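4.2 Shift handover and talk at the line

Most of the hours at Lumbao are spent at the belt, so that is where we sat. Notes taken by hand, typed up the same night. We logged 576 handovers over the study, of which 246 had any spoken exchange longer than a greeting. The rest were nods, or a clipboard left on the rail. At Stekum the pattern was close to the same, though the night crew there talked more (see 4.4).

What gets said is mostly trouble. Jams, a missing crate, who is off on Thursday. Very little on pay, which suprised us given the interviews.

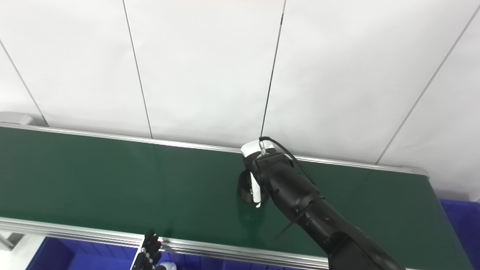

Marilou Fajardo disagreed with this reading when we sent her the draft. Pay does come up, she wrote, only later and in the parking lot, and an observer who leaves at the bell will miss it. We think she is right. We did stay late on 10 evenings after that and the parking lot talk was longer, looser, and mostly about overtime – but the sample is too small to code.

A second point is silence. Workers with under a year on the job rarely opened a handover themselves. They waited to be asked. Danilo Cruzado's term for this, "borrowed quiet", fits our notes better than shyness does, as the same people were loud at lunch. Of the four teams only one had a set phrase for starting, and new hires on that team picked it up with in days.

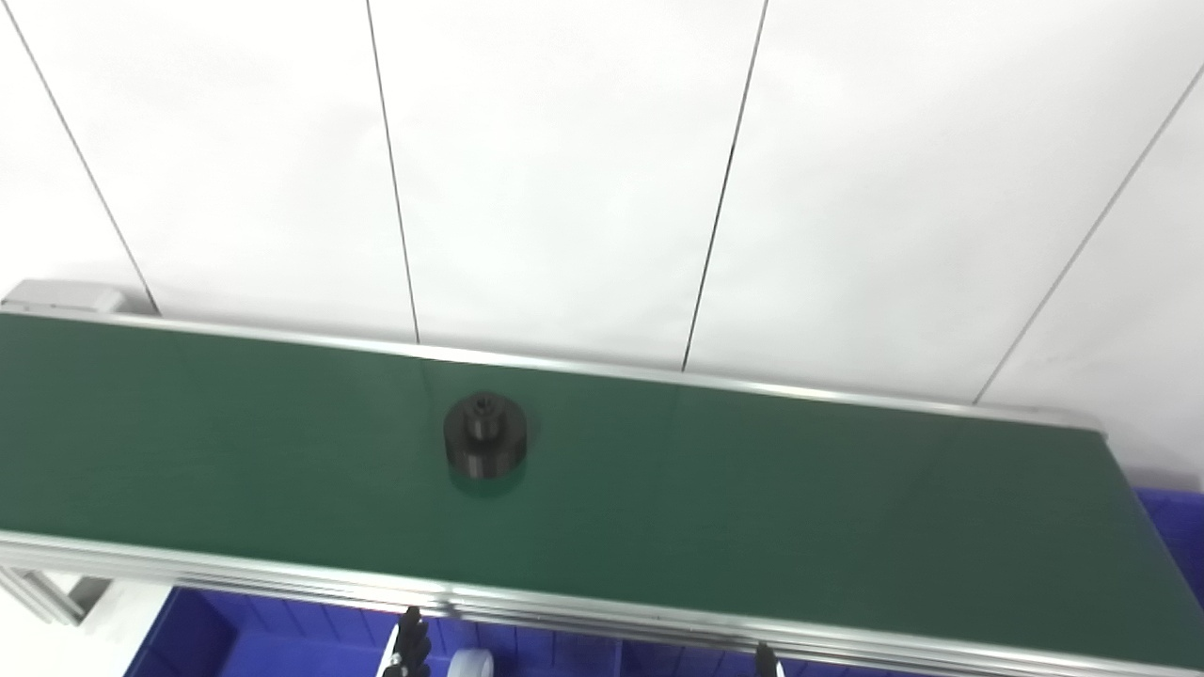 Figure 4. Belt with a single black part on it, Lumbao.

Coding followed the scheme in Section 3. Disagreements were settled by talking them through, no third coder. Greetings in passing were left out, also anything shouted across the floor.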